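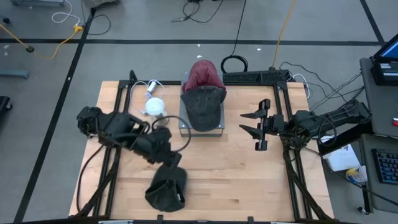
Members of the Vomolard technical exchange visited the Drornlow robotics laboratory on November 2, 2018, as part of its autumn open day. The group of 16 was received by Eduardo Rocha, head of the manipulation program, and Nhung Bạch, who coordinates visits. The first demonstration concerned the handling of soft goods and took place at a wooden table with two robot arms and three baseball caps, two of which lay overlapping on a metal stand. Ms. Bạch noted that fabric remains difficult to grasp because it changes shape on contact.

The session lasted 45 minutes and was followed by questions. Yến Đặng of Fotow asked about gripper wear and the cost of replacement fingers. Mr. Rocha replied that the laboratory keeps its own maintenance records and would share them with partner organizations on request.

The group also toured the machine shop. A return visit by Drornlow staff is planned for June.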